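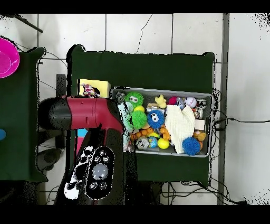

Arm over the mixed toy bin, gripper at the left end of the tray.

Gripper Evaluation Forum > End Effectors > Mixed Soft Objects

Posted by cerncombe_lab
Our group at Cerncombe is comparing two grippers on a single arm: the Grukitz parallel unit and the Irness adaptive unit. The test set is one gray bin of plush figures, spiky balls, smooth balls and a crumpled cloth. Each gripper was given 156 pick attempts from the packed bin under the same controller settings. The Grukitz completed 123 of them. The Irness results are still being reviewed and will be posted separately.

Most of the Grukitz failures involved the cloth. The fingers closed on it together with a neighboring ball, and the controller recorded a successful grasp. We would welcome comments on the scoring before the second half is released.

Posted by bschouten
Thank you for sharing this. I would ask that double picks be reported in their own column. A cloth and a ball lifted together should not be placed in the same category as an empty hand. Please also state the closing force. On our Grukitz the factory setting was too high for plush, and we reduced it to 60 percent before any formal trial.
Bart Schouten

Posted by cerncombe_lab
The closing force was left at the factory setting for both units. Our purpose was to record what a new user would obtain on the first day. 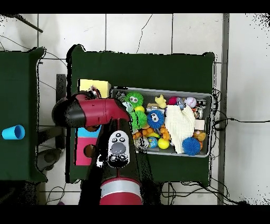 The bin was repacked by hand after every tenth attempt, and the arm returned to its home position before each new pick. We will add a column for double picks as suggested.

Posted by palletline
I must disagree with the use of factory settings. The two manufacturers choose their defaults for different loads, so the table will compare defaults and say very little about the fingers. In our facility the Zuccaro controller is tuned for each gripper before a trial is accepted. The last pair we tested ran for 3,000 cycles on that basis.

Posted by bschouten
I do not share that view entirely. Tuning depends on the operator, and two laboratories will seldom tune alike. A default run is at least repeatable. My preference is to publish both.

Posted by cerncombe_lab
We accept that proposal. A tuned run for each gripper will begin on Saturday with the same bin and the same head camera position. The order of work is given below, and corrections are welcome until then.

1. Confirm the arm's reach over the bin and over the blocks on the left side of the table.
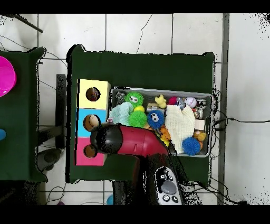

2. Set the closing force for each gripper and record the value in the log.

3. Complete the full set of attempts with the first gripper before changing to the second.

Posted by palletline
Step 3 should alternate the grippers in blocks. Otherwise any wear on the cloth will count against the second unit.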